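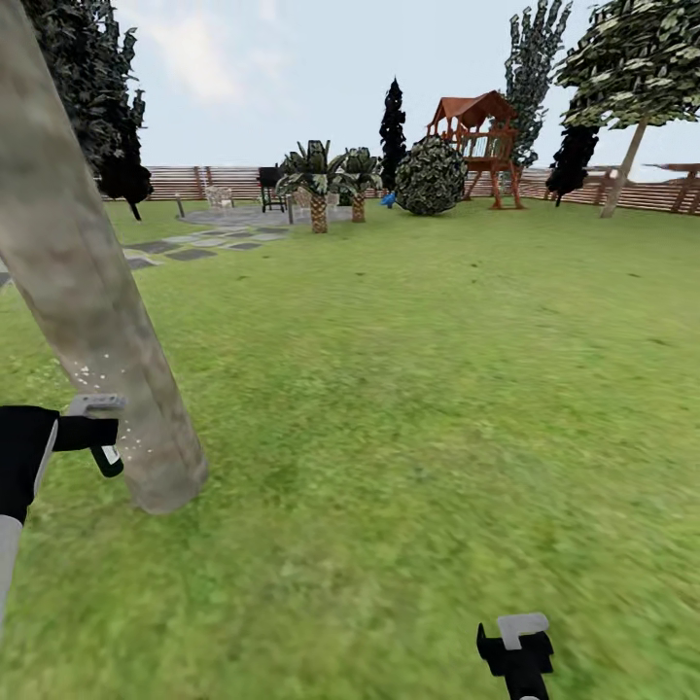
双臂机器人现在能不能干院子里的活?仿真结果能信多少?

分类:家用自动化 / 户外 / 机械臂
Haziq Khoo 发表于 2024年8月15日

先说条件。房子建于1936年,院子1445平方米,大部分是草坪,四周木围栏,沿围栏种了一排树,另有一棵斜着长的老树在草坪中间。割草已经交给 Sisano 割草机,用了两季,边角还得人工补,其余没有问题。

剩下的活都是割草机不管的:

捡落枝,尤其是大风之后;
把树干下半截的附着物刷掉;
收椅子,擦烧烤架;
绕着树根和立柱修边;
把剪下来的枝条搬到堆肥箱。

这些活单独看都不难,合起来每周要占掉我半天。我不打算买成品,市面上也没看到能买的。我手上有一套二手的双臂移动底座,每只手是平行两指夹爪,腕部各有一个相机,头部一个。打算先在仿真里跑,确认值得做再下地。仿真用的是 Kinlow,院子场景直接拿它自带的,草坪、围栏、树、烧烤平台、踏步石都有,和我家的布局不完全一样,练手够用。

目前的情况:导航没有大问题,底座能停到树旁边,手也能伸到树干附近。再往下就不稳定。夹爪贴近地面以后定位误差变大,有时候手指张着停在草面上方不动,有时候直接往草里压。我先怀疑标定,重做了两遍,没有变化。后来怀疑是腕部相机离草太近,但没有找到确切说法。

想问三件事:

一、按现在的水平,上面列的活里哪些能做,哪些不要想;
二、近地面这一段该怎么处理;
三、仿真里的草坪和真草坪差多少,仿真做通了有没有参考价值。

控制部分我能自己写,不需要入门教程。预算有限,多加一两个传感器可以,换整机不行。

Hideaki Sakai

按顺序答。我做过几年车间上下料,后来转到户外移动操作,户外的经验没有车间多,下面凡是没有实测过的我会注明。

一、能做和不能做

判断一件活能不能交给机器,我看的是四项:目标能不能从背景里分出来,接触之后物体会不会乱动,失手的代价有多大,一次做不完能不能接着做。车间里的上料四项都好办,夹具把前两项解决了,光栅把第三项解决了。院子里没有夹具。

捡落枝:可以做一部分。条件是枝条够粗,落在修短的草面上,和草有颜色差别。枯枝比青枝容易得多。细枝陷进草里的,两指夹爪经常连草一起夹,或者什么也夹不到。建议先设一个直径下限,低于下限的留给耙子。

刷树干:可以做,而且可能是你清单里最适合先做的一项。树干是固定的,直径变化平缓,不会被碰跑,失手的后果也小。难点在力控。手上装刷子以后需要维持一个法向力,没有力传感器的话,可以用带弹性的刷座代替,行程留足就行。斜着长的树干要注意一点,刷的方向要跟着树干轴线走,不能按竖直方向写死,否则上下两端的压力差会很大。

收椅子:看椅子。单层塑料椅,双手抬扶手,重量允许就能做。折叠椅不建议,折叠机构的状态估计很麻烦。椅子放在石板平台上比放在草上容易,底座不会陷。

擦烧烤架:不建议。油污的有无靠相机判断不准,炉网的结构又容易卡手指。真要做,只擦外壳。

修边:不要做。转动的刀具加上双臂,安全方面的工作量超过你其他几项的总和。

搬枝条:整捆的可以,散的不行。枝条会互相勾住,夹起一根带起一片,抓取规划基本失效。请人剪的时候顺手捆好,或者直接落在一块布上,机器拖布。拖布这件事现在的机器做得不错。

二、近地面的问题

你描述的现象和标定无关的可能性很大。标定有问题时误差一般在各个高度都有,不会只在最后一段才冒出来。腕部相机多半是定焦,或者仿真里设了景深,离草面太近就全部落在清晰范围以外。画面里剩下的是大块黄绿色,特征点提不出来,深度估计也跟着失效。算法拿不到东西,停住或者沿最后一次估计往下压,两种表现都正常。
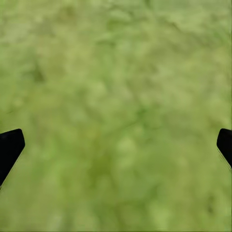

图注:腕部视角贴近草面,两指张开,指间没有夹持物。草的纹理全部糊掉,这样的输入不适合再做视觉定位。

处理办法分三步。

第一步,把视觉估计和最后一段运动分开。在相机还能看清的高度做最后一次定位,锁定目标在底座坐标系里的位置,之后只靠关节编码器走直线下去。切换高度不要照抄别人的数字,自己测:手从高处匀速下降,每一帧算清晰度,曲线开始明显下掉的位置再往上留一段余量。仿真和实机各测一次,两者不会相同。

第二步,最后一段用接触判断结束。手指碰到东西以后,关节电流会上来。草比较软,上升很缓,阈值不能按碰桌面的经验设。可以同时看电流和下降速度的误差,两个条件都满足才算触地。触地以后抬一小段再合手指,能减少连草一起夹的情况。

第三步,合上以后必须验证。两指合到底,说明没夹到;停在中间,说明夹到了东西,但不说明夹到的是枝条,一把草也能撑开手指。这时候抬到清晰高度再看一次,顺便看手指之间的颜色。这一步很多人省掉,后面的统计就没有意义了。

另外注意头部相机的视线。手往下伸的时候,前臂和手本身会把目标挡住,尤其目标在树根旁边,一侧有树干,一侧有手,头部相机能看见的只有很窄一条。用另一只手的腕部相机从侧面看,比换头部相机位置省事。你有两只手,一只干活一只看,效率低一些,成功率会高。

三、仿真的参考价值

底座走位、可达性、碰撞检查、任务状态机,这些在仿真里调通以后基本能直接用。视觉部分能用一半。草面接触完全不能用,原因是多数仿真里草坪只是一张贴图,下面是刚性平面。手指碰到的是板,没有草茎的阻力,没有草垫的回弹,也没有湿草粘在手指上的问题。

我自己的数据:在仿真里,从草坪上抓直枝,成功率很高,高到没有必要报。换到实地,同一套程序,同样的枝条,只有百分之63。加了上面说的抬高再看一次和重试之后有改善,但每次抓取的时间也变长,最长的一次用了9分钟,中间重试多次,最后靠超时退出。人弯一次腰的事。

所以如果问的是“机器能不能干”,我的回答是有几样能干。如果问能不能省下你那半天,目前不能。

Haziq Khoo 回复 Hideaki Sakai

谢谢,清晰度曲线今天测了。下掉的位置比我原来的切换高度高出不少,等于一直在拿模糊画面做定位。把切换点提上去以后,停住不动的情况没有再出现,往草里压的还有,应该是触地阈值的问题,接着调。

刷树干确实没有想过放在第一位。我原先按麻烦程度排的,没有按能不能做排。

Katsuhiko Higuchi

别折腾了。雇个人半天就干完。我家用过 Haverford 的吸叶机,也就那样。机器人等十年再说。

Ayane Kikuchi

补充树干和遮挡这部分,Sakai 已经写了大框架,不重复。

我用同一个仿真场景做过树干接触的任务,就是草坪上那棵斜树。有几点可以对照。

先看可达性。斜树干对左手和右手不对称。底座正对草坪停的时候,树干下端落在左手一侧,左手能够到根部,右手闲在另一边,要用它就得横跨身体。横跨以后两只前臂容易互相干涉,规划器给的解经常绕很大一圈。我的做法是不让右手碰树干,只用左手,右手固定在一个不挡视线的姿态。需要双手的时候重新停底座。 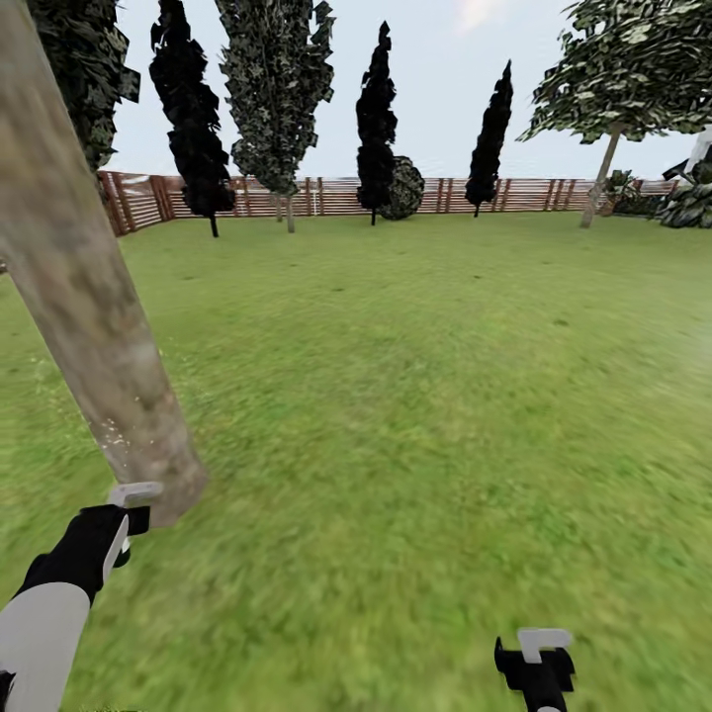
图注:左手夹爪位于斜树干下端,右手夹爪在靠下偏右的位置,中间的草坪是空的。

再看分割。树干颜色浅,灰褐色,背后是草,从头部相机看过去对比是够的。麻烦在两个地方。一是树干往上走以后,背后变成深色的树叶,分割边界会跟着叶片跳。二是手上的指片也是浅色,和树干重叠时,分割模型会把指片算成树干的一部分,得到的轮廓比实际的长出一截。我当时以为树干模型有问题,查了一下午,最后发现是把自己的手分割进去了。解决方法是用机器人模型渲染一张自身掩膜,先从图里扣掉再分割。Kinlow 能导出连杆姿态,做这个不费事。实机上掩膜要往外扩几个像素,编码器有间隙。

树干下部还有一些很小的白点。我没有查清楚它们在场景里算什么,是贴图的一部分还是单独的粒子。如果你的刷洗任务打算拿它们当“待清除物”,先确认它们有没有碰撞体、能不能被删掉。没有的话,奖励函数写得再细也没有用,刷多少遍都不会变。我后来自己在树干表面撒了一层标记块,每块被刷子扫过、法向力又在范围内就算清除。这样统计的是覆盖率,和干净与否没有直接关系,但至少可以比较不同的轨迹。

轨迹方面,试过三种。

沿轴线来回走:最简单,相邻两条之间容易漏。
绕圈走:覆盖好,腕关节很快到限位,需要分段。
短斜线:介于两者之间,最后用的是这个。

树干背面够不到。要么移动底座绕到另一侧,要么接受只刷一面。我选了只刷一面。

关于草坪的贴图问题,同意 Sakai。再加一条:仿真草坪是平的。我家的草坪看着平,底座走一趟回来,里程计和实际位置就对不上,轮子在草上打滑的程度和湿度有关,早上和下午能差出一个参数集。围栏可以用来修正。长直的板条围栏是很好的参照,激光扫到一条直线,朝向马上就定下来了。沿直线方向的位移它修不了,要靠别的东西,树干、立柱都可以。不要用灌木,修剪前后轮廓不同,三月份建的图到夏天就对不上。

捡落枝我没有做成,没有什么可说的。

Haziq Khoo 回复 Ayane Kikuchi

自身掩膜这个我也中招了,刚才翻日志,左手靠近树根的时候树干长度估计会突然变大,当时没有当回事。

白点在我这边也有。试着在物体列表里按名字搜,没有搜到单独的条目,倾向于是贴图,但没有完全排除。

另外问一句,短斜线轨迹的倾角是固定的,还是跟着直径变?

Ayane Kikuchi 回复 Haziq Khoo

固定。跟着直径变的版本写过,覆盖率没有明显变化,代码多了一倍,删了。

Tetsuya Takeda

我从车间的角度说几句,题目里问的是院子,但两边的问题是通的。

我们厂用 Kirklow 的单臂做清扫和收料,活的内容和你差不多:地上的料头捡起来,台面擦一遍,空箱子归位。上线的时候,大部分时间花在改环境上,程序只占一小部分。地面换成浅色,料头是深色;箱子统一尺寸,把手朝一个方向;台面上不许放没有登记的工具。改完以后,同一台机器从经常停机变成可以跑完一个班。

院子也能改。几条可以考虑:

树下铺一圈碎石或者树皮,落枝多数掉在这一圈里,不和草混在一起,分割和抓取都容易。注意碎石会卡手指,树皮好一些。
椅子固定一个停放位置,平台上做标记。
堆肥箱口做大,边缘加斜板,放枝条的时候位置误差大一点也能滑进去。
踏步石当作底座的停车位。石板比草硬,停在上面做精细动作,底座不会慢慢沉下去。前提是石板能容下轮距,而且铺得平。

这些改动花的钱比传感器少。缺点是院子会变得像个工位,家里人愿不愿意是另一回事。

安全提醒一条。户外没有围挡,孩子、邻居家的狗都可能进来。院子里有儿童活动设施的,运行时段必须和人错开,急停要做成无线的,而且断开信号就停,不要做成收到信号才停。腕部速度在有人可能进入的区域里要降下来,降多少按你手臂的质量算,别凭感觉。

雨后不要跑。我们在室内没有这个问题,听做户外的同行讲,湿草粘在指面上以后,夹爪合到底的读数会偏,空夹被判成有物。Sakai 说的“停在中间不等于夹到”,湿的时候更严重。每抓几次做一次空合校零,能缓解。

Haziq Khoo 回复 Tetsuya Takeda

树皮圈可以做,成本不高。踏步石不行,我家的石板比底座窄,轮子会悬在外面。

无线急停已经有,断信号停机的逻辑今天确认过,是对的。

目前的计划:先做单面刷树干,在仿真里把覆盖率跑稳,再上实机换弹性刷座。捡枝放到树皮圈铺好以后。烧烤架和修边从清单里划掉。跑出结果再来更新。

Hideaki Sakai 回复 Haziq Khoo

顺序可以。弹性刷座的行程先按树干最弯的那一段定,不要按平均值。空合校零建议写进状态机,别放在手动流程里,会忘。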